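Search this site
Enter keyword
Go

Category: Workplace & Home > Storage

The Small Compartment: How Shared Offices Are Rethinking the Supply Shelf

By Ljubica Mujić

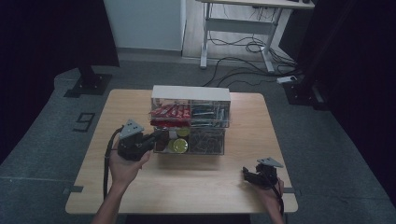 The supply closet was once a fixed feature of American office life. It had a door, a key and usually one person who knew where the key was kept. As companies have moved into smaller suites and shared floors, the closet has been among the first rooms to go. What it held has not gone away. Pens, clips, tape, batteries and the snacks that carry a staff through the late afternoon still need a place to live, and in many offices that place is now a clear plastic organizer on a table or a shelf.

The change has been gradual, and few firms have given it much attention. At Hastavcombe, a shared office building that rents suites and single desks to small businesses, it has become a matter of policy. The building houses 223 members on three floors and has no supply room on any of them. In August the management removed the last of its tall metal cabinets and replaced them with tabletop organizers, divided into compartments and open to view.

Noura Nasrallah, who directs member services at Hastavcombe, described the decision as a practical one. The old cabinets took up wall space that could be used for desks, and their contents were poorly understood even by the people who filled them. An inventory carried out before the move found unopened boxes of fasteners that had been ordered again and again.

"People were buying what we already had," Nasrallah said. "The cabinet was full, so it looked as if we were well supplied. You could stand in front of it for several minutes and leave without a paper clip."

Seeing the contents

The case for a clear organizer rests mainly on visibility. A person looking for a pen can see at a glance whether there is one, and the person responsible for restocking can see when the supply is low. Opaque bins require a label, and labels fall out of date. At Hastavcombe the staff tried labeled gray bins on one floor before settling on clear ones. Within weeks the bin marked "Tape" held chargers and the bin marked "Markers" held tea.

Tomás Bragança, a workplace planner who advised the building through his firm, Drernovari, believes that labels still have a use, but a limited one. He recommends them for items that look alike and cannot safely be confused, such as fresh and used batteries. For everything else he prefers that the contents speak for themselves. A tangle of metal clips in a clear compartment, he noted, is easily recognized as clips, and anyone who needs one will know where to reach.

Bragança is less concerned than many of his clients with neatness inside the compartment. He draws a distinction between order among compartments, which he considers essential, and order within them, which he regards as a matter of taste. Clips may be heaped. Pens and small tools may lie side by side without regard to color. The time spent arranging them is seldom recovered, and an arrangement that depends on one careful employee will not survive that employee's vacation.

Packets are the exception. Wrapped snacks stored upright or in a row are easier to take one at a time, and the gap left behind shows how many are gone. Heaped packets tend to be crushed at the bottom and ignored until they are stale. Bragança advises that snacks be packed in a row with the newest at the back, as a grocer would do.

Food and fasteners

Whether food should share an organizer with office supplies at all is a question on which the people interviewed for this article did not agree.

Nasrallah allows it, provided the food is individually wrapped or kept in a container with a lid. Her reasoning is that members visit the table for snacks far more often than for supplies, and a shared organizer keeps the supplies in view. Since the two were placed together, she said, requests to the front desk for ordinary items have fallen considerably.

Hooman Mahmoudi takes the opposite position. He manages the office of Shehu, a small translation firm that occupies a suite on the second floor and maintains its own shelf. He keeps food in one organizer and supplies in another, and does not permit the two to stand on the same surface. His objection is to loose metal. A clip or a staple can fall from an upper compartment into a lower one, and although a sealed packet will not be harmed, an open container could be.

"I have no quarrel with crackers," Mahmoudi said. "I would like to know what is in them."

The building has met his concern partway. Its printed guidance for members, revised this spring, now asks that metal items be placed on the lower tier, where they have nothing beneath them. Small round containers are to be kept closed when not in use. Open bags, fruit and anything requiring refrigeration belong in the kitchen.

The question of height

Most tabletop organizers in common use have two tiers, and the choice of what goes where has more effect than might be expected. Frequently used items are best placed on the upper tier, which can be reached without bending or tilting the unit. Heavy items belong below. A unit loaded with heavy goods on top is prone to tip when a drawer or container is pulled forward, particularly on a light table.

Depth also deserves attention. In a deep compartment the front item is always used and the rear item never is. Krešimir Karagiannis, who designs storage products for the manufacturer Veltik, said that his customers nearly always ask for deeper compartments and are nearly always better served by shallow ones. Where a deep compartment cannot be avoided, he suggests filling the back with duplicates of what is in front – a second container of the same kind, for instance – so that nothing unique is hidden.

Karagiannis also favors a flat top. A flat panel over the upper tier keeps out dust and offers a place to set down a notebook or a cup while both hands are occupied. The drawback is that it invites storage of its own. In several of the offices he has visited, the top of the organizer had become the busiest shelf in the room, stacked with mail and forgotten water bottles. He advises that it be cleared at the close of each day, when the tables are wiped.

Choosing a table

The organizer is only as useful as the surface beneath it. Hastavcombe learned this when the first units were set on narrow ledges beside the printers, where they were bumped by passing shoulders. The units now stand on square tables that can be approached from more than one side.

Placing the organizer toward the back edge of a table leaves a working area in front, where a person can set down a container, open it and put it back. Bragança considers this clear area to be part of the storage and asks that it be left empty between uses. He recommends a depth of at least 20 inches from the front of the organizer to the edge of the table where space allows. Without it, items are sorted in the hand or on the floor, and they are seldom returned to the compartment from which they came.

A light-colored tabletop is helpful for the same reason that a clear organizer is. Dark clips and caps show up against it. The carpet is less forgiving, and the cleaning staff at Hastavcombe have asked that small metal parts never be sorted at the edge.

Keeping it up

No arrangement maintains itself. At Hastavcombe the task takes roughly 20 minutes a week for each floor, and it is assigned by name on a posted schedule. The person on duty removes whatever does not belong, refills the compartments that are low and wipes the inside of any that held food. Items without a home are placed in a tray at the front desk for 2 weeks and then discarded or given away.

Nasrallah considers the tray the most important part of the system. An organizer with a fixed number of compartments can hold only a fixed number of kinds of things, and new kinds arrive constantly. Without a tray, each newcomer is tucked beside something else, and within a season every compartment has become a mixed one.

Mahmoudi, for his part, keeps no tray. At Shehu, an item without a compartment is returned to whoever bought it. The firm has 2 organizers and does not intend to acquire a third.

The Hastavcombe guidance is a single sheet, and members may request a copy at the front desk. A revised version, covering mail and shared chargers, is in preparation. The section on chargers has been drafted several times, and the three floors have yet to settle on where the cords should go.

Filed under: Shared Offices, Organizing, Supplies

Contact the Editors | Reprints and Permissions | © All rights reserved | Back to top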